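Inicio Artículos Entrevistas Herramientas Archivo Contacto

«El planificador no falla en el aire, falla en los últimos centímetros»

Rutilio Orozco mantiene la capa de control y planificación de Semeck, el entorno de ejecución con el que Drustance hace funcionar sus celdas de dos brazos. Antes de la robótica pasó varios años escribiendo controladores para maquinaria de envasado, y de aquella época conserva la costumbre de leer primero los registros y después el código. La conversación tuvo lugar un sábado por la mañana, con una terminal abierta y varias interrupciones para consultar trazas.

La tarea que ocupa ahora a su grupo es colocar teléfonos en soportes de sobremesa de distintos modelos. Orozco la eligió entre varias propuestas. «Es una tarea de inserción con tolerancia moderada, con un objeto plano, negro y brillante, y con un destino que cambia de postura cada vez que alguien lo toca. Reúne casi todo lo que le cuesta a nuestra pila de software y cabe encima de una mesa.»
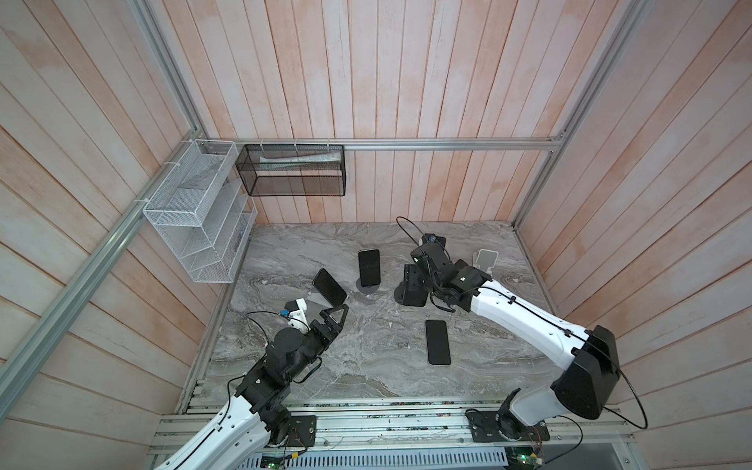 Los dos brazos sobre la encimera, con un teléfono en vertical, otro inclinado en su soporte y un tercero tumbado.

La arquitectura de Semeck separa tres procesos. El primero estima la pose de objetos y soportes. El segundo decide qué brazo actúa y genera la trayectoria. El tercero ejecuta el lazo de bajo nivel y tiene la última palabra sobre los límites de par. Los tres se comunican por memoria compartida, con mensajes sellados en tiempo. «Al principio usábamos una cola de mensajes convencional», explica. «La latencia media era buena y la cola de la distribución era horrible. Un brazo tolera mal un mensaje viejo que parece nuevo.»

La política de alto nivel se consulta a 10 Hz. El lazo inferior va mucho más deprisa e interpola entre consignas con un perfil limitado en tirón. Orozco descarta que la frecuencia de la política sea el cuello de botella. «Subirla nos dio movimientos más nerviosos y la misma tasa de acierto. Lo que cambió las cosas fue compensar el retardo: cada observación lleva su instante de captura, y el planificador descarta la parte del plan que ya ha caducado cuando llega. Suena trivial. Tardamos un trimestre en hacerlo bien, por culpa de dos relojes que derivaban en sentidos opuestos.»

La percepción combina una vista general de la mesa con las cámaras de muñeca. La vista general sirve para saber qué hay y dónde; la de muñeca se usa en la aproximación final. El traspaso entre ambas fue una fuente de errores durante meses. En la versión anterior se producía a una distancia fija, y la estimación daba un salto de varios milímetros justo cuando la pinza empezaba a cerrarse. Ahora las dos fuentes entran en un mismo filtro, ponderadas por su covarianza, y el peso se desplaza de una a otra de forma gradual.

Pregunto por las superficies. Un teléfono con la pantalla apagada refleja lo que tiene delante, y la encimera es de un veteado gris que no ayuda a segmentar. Orozco asiente. «La profundidad sobre el cristal no la usamos. Directamente se enmascara. El detector busca el contorno y ajusta un rectángulo con esquinas redondeadas, y de ahí sale la pose. El veteado da falsos bordes con poco contraste, que se filtran por longitud. Los reflejos son peores, porque tienen bordes rectos y se mueven cuando se mueve la cámara. Un reflejo bien formado engaña a cualquier detector de contornos.»

La solución, según cuenta, consistió en comprobar la coherencia geométrica entre vistas consecutivas. Un punto que pertenece al plano del cristal se desplaza de una manera predecible cuando la muñeca avanza; uno reflejado se comporta como si estuviera detrás de ese plano. La comprobación cuesta poco y se ejecuta en el mismo hilo que el filtro.

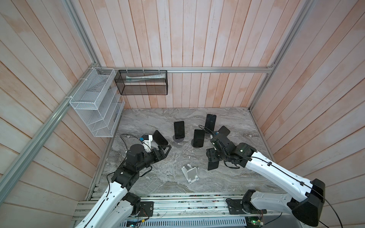

La coordinación entre brazos es el apartado del que habla con más detalle. Semeck no planifica en el espacio conjunto de las dos cadenas salvo que la maniobra lo exija. Cada brazo reserva un volumen durante un intervalo, y un árbitro concede o deniega la reserva. Si se deniega, el brazo espera en una postura segura o pide una ruta alternativa. «El espacio conjunto completo es elegante en el artículo y lento en la celda», dice. «Con reservas perdemos algo de optimalidad y ganamos un sistema que se puede depurar. Cuando un brazo se queda parado, miro la tabla y veo quién tiene el volumen que está pidiendo.»

El esquema tuvo un defecto conocido, el bloqueo mutuo. Los dos brazos reservaban su zona de recogida y solicitaban la del otro. La primera corrección fue un tiempo de espera con reintento aleatorio, que Orozco califica de parche. La segunda, que sigue en uso, impone un orden total sobre los volúmenes: ninguna cadena puede pedir uno inferior al que ya posee. «Es teoría de sistemas operativos de segundo curso. Deberíamos haber empezado por ahí.»

Los cables también figuran en el modelo. En la descripción de la celda cada brazo lleva una envolvente adicional alrededor de la muñeca, más ancha que la mecánica, para cubrir el bucle del cableado de la cámara. La envolvente es deliberadamente tosca. Un modelo deformable se probó y se retiró: consumía tiempo de cálculo y obligaba a recalibrar cada vez que se cambiaba una brida de sitio.

La conversación pasa a los soportes. Los hay de base redonda y los hay plegables, y cada tipo pide una inserción distinta. El sistema guarda para cada modelo una ficha con el plano de apoyo, el labio inferior y el ángulo admisible, y la inserción se describe respecto a esos elementos, nunca respecto a la mesa. Si el soporte se ha girado, la trayectoria gira con él. Añadir un modelo exige redactar la ficha y pasar una batería de pruebas en simulación. En mayo se publicó una herramienta interna, Herkport, que propone la ficha a partir de un escaneo. «Propone», insiste Orozco. «La bisagra la corrige siempre una persona. El escaneo no sabe qué parte gira.»

Para la última fase se abandona el control de posición. El brazo baja con impedancia reducida en la dirección de inserción y rigidez alta en las laterales, hasta que la corriente de los motores indica contacto. Los actuadores no llevan sensor de par, de modo que el contacto se infiere de la diferencia entre la corriente medida y la que predice el modelo dinámico. La fricción estropea esa predicción a baja velocidad. El equipo ajusta los parámetros de fricción por articulación en cada arranque, con una rutina que dura 60 segundos.

«La gente quiere saltarse esa rutina», comenta. «Entonces aparece un contacto fantasma a media bajada, el brazo suelta donde no debe y me abren una incidencia contra el planificador.»

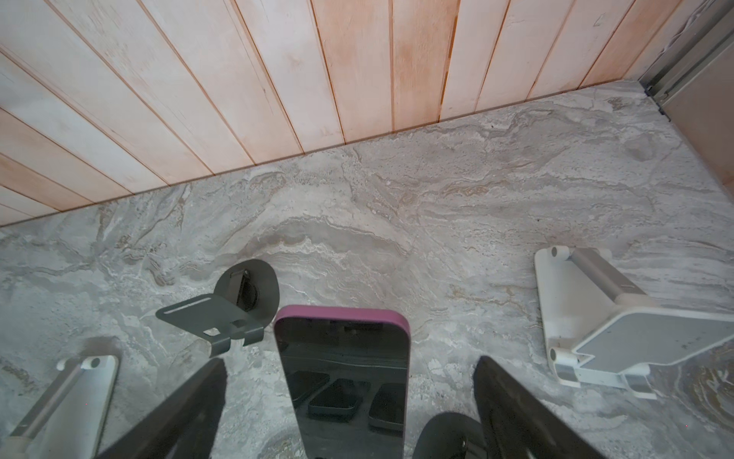

En la aproximación final el criterio de parada importa tanto como la trayectoria. Semeck mantiene tres salidas posibles: soltar, reintentar o abandonar. Se suelta cuando el contacto y la pose estimada concuerdan. Se reintenta cuando hay contacto pero el borde inferior queda fuera del labio. Se abandona tras un número configurable de reintentos, y el teléfono se deja tumbado en una zona libre, con un evento en el registro. Orozco defiende esa tercera salida frente a quienes la consideran un fracaso. A su juicio, una celda que abandona de forma ordenada puede trabajar sin supervisión directa, y una que insiste no.

Las cifras las ofrece con reservas. En la última serie interna, de 100 inserciones, 77 se completaron al primer intento. No quiere sacar conclusiones de una sola serie, y subraya que el reparto de soportes no era uniforme. Le interesa más la clasificación de los fallos. La mayoría se concentra en los soportes plegables, cuyo ángulo cambia al recibir carga: la ficha describe una geometría que deja de ser cierta en el momento del contacto. Está en pruebas una versión que reestima el ángulo durante la bajada, todavía sin integrar en la rama principal.

De las herramientas, la que más reivindica es el reproductor de trazas, llamado Midtbø. Graba todas las entradas de los tres procesos y permite volver a ejecutarlos fuera de la celda con resultado idéntico bit a bit. Conseguir ese determinismo obligó a eliminar llamadas al reloj del sistema, a fijar semillas y a sustituir una biblioteca de álgebra lineal que reordenaba sumas según la carga del procesador. «Sin reproducción exacta, depurar un sistema con dos brazos es coleccionar anécdotas», dice. «Con ella, tomo el fallo, cambio una línea y veo si el plan cambia. Lo que no puedo reproducir es la física, claro. A partir del primer comando distinto, la traza ya no vale, y Midtbø lo marca en rojo.»

Cada incidencia se archiva con su traza y pasa a la batería de regresión. La batería se ejecuta por la noche, y una modificación que altere un plan ya aprobado requiere revisión manual aunque el plan nuevo sea mejor. Hay quien la encuentra lenta. Orozco reconoce que a veces lo es y que ha propuesto un umbral de tolerancia por debajo del cual la diferencia se acepte sin revisión. El valor del umbral sigue en discusión.

Sobre los próximos meses es parco. Quiere cerrar la reestimación del ángulo, documentar el formato de las fichas y retirar el código del antiguo traspaso entre cámaras, que continúa compilándose aunque ningún módulo lo llama. Al terminar vuelve a la terminal, donde ha quedado a medias la comparación de dos trazas que divergen en el ciclo siguiente al cierre de la pinza izquierda.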